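4.2 Laundry handling

Of the chores we tried, folding was the worst. Wiping and sorting went well enough at the Mornora site, see 4.1. Clothes are another matter: no fixed shape, no obvious place to grip, and the same garment never lies the same way twice.

We ran 191 attempts over 5 days, all with the Rudd controller, soft garments only. Each attempt began with one item dropped on a white surface. The machine had to find a hem, take hold of it and lay the item flat. Limit of 20 tries per garment, then on to the next. Wellotwood staff reset the table between runs. 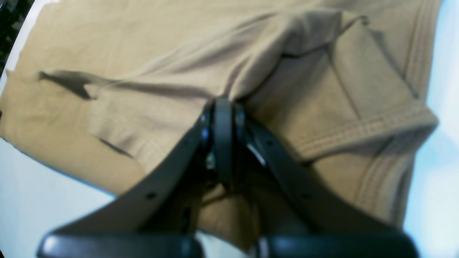
Figure 3. Wrist view with a tan knit garment, bunched, jaws at a fold. Stitched hem visible at right.

Figure 3 shows the kind of view the planner has to work from. Plenty of cloth, little to say which layer is which. A raised fold and a real edge can look much alike at this distance, and the jaws themselves hide a good part of the view. Double rows of stitching are the best cue we have found so far, when they face the camera. Often they dont.

Most failures were of one sort: jaws closed on a fold in the middle of the garment, not on its edge. Lifting then made the bunching worse. The Mastura edge finder helped on thin shirts, less so on knits. Slower aproach speeds made no difference that we could measure. A second camera looking from the side is planned for October, same garments, same limit on tries.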